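Trillura, part four: where the demonstrations come from

Most of last month went into the dataset and very little into the model, so there are no training curves in this post. If you are here for those, skip to the next one, whenever I get to it.

The task set is still the kitchen one. Trillura renders a kitchen, puts an arm in it, and asks for a short job: press a button on the coffee machine, turn a stove knob, close a drawer. I drive the arm by hand to produce source demonstrations, and a script called Ouali expands them by moving the objects, retiming the motion and replaying the result in the simulator. A replay that meets the success check is kept. Everything else goes to a reject folder, which I now read more often than the good one.

The target was 1,000 kept episodes for the coffee button task. I drove 100 of them myself over four evenings. The rest had to come from Ouali.

Driving is slow for a dull reason. The controller sends position changes at 20 Hz, and my hand tends to stop just short of contact while I check the view. The pause gets recorded. A policy trained on those episodes learns the pause too, and since nothing in the observation says when the pause should end, it may sit there until the episode times out. I trim any stretch where the commanded motion stays below a threshold, except when the gripper state is changing. The exception matters. Without it the trimmer ate the gripper closing in an early batch of drawer episodes and I had to redo them.

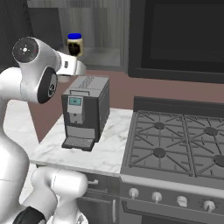
Layout changes are the second problem. Tristby, the layout generator, picks a floor plan and a set of surface styles from a seed. I had assumed the seeds were spread evenly over floor plans. They were not. The plan index was taken from the low bits of the seed, my batch script stepped seeds by 4, and so 400 episodes came out of two floor plans. The surface styles varied normally, which hid it well. Flipping through thumbnails, it looked like plenty of variety. A plot of the end effector start position relative to the machine showed two tight clumps.

The fix was one line: hash the seed first. I threw away most of the clumped episodes and kept a small share of them so the two plans would still be present.

Third, the success check. The old one asked whether the button had been pressed at any time step. That accepts an arm that swings past and clips the button with its forearm. The new check wants fingertip contact on the button and a clear retreat within two seconds. Of the replays I had already marked as kept, 400 failed the new check. That number hurt, but a bad label costs more than a missing episode.

Storage is handled by Faremmont, my name for a folder of HDF5 files and an index in SQLite. Each episode stores joint positions, gripper state, actions, two camera streams, the seed, and the commit hash of the code that made it. Add the commit hash on day one. I added it in the second week and still have a batch I can't trace.

Remaining before training:

Rerun Ouali with the hashed seeds.
Re-trim the stove knob episodes, where slow turning gets mistaken for a pause.
Hold out whole floor plans for evaluation instead of random episodes.

The rerun is going now and should finish by Tuesday.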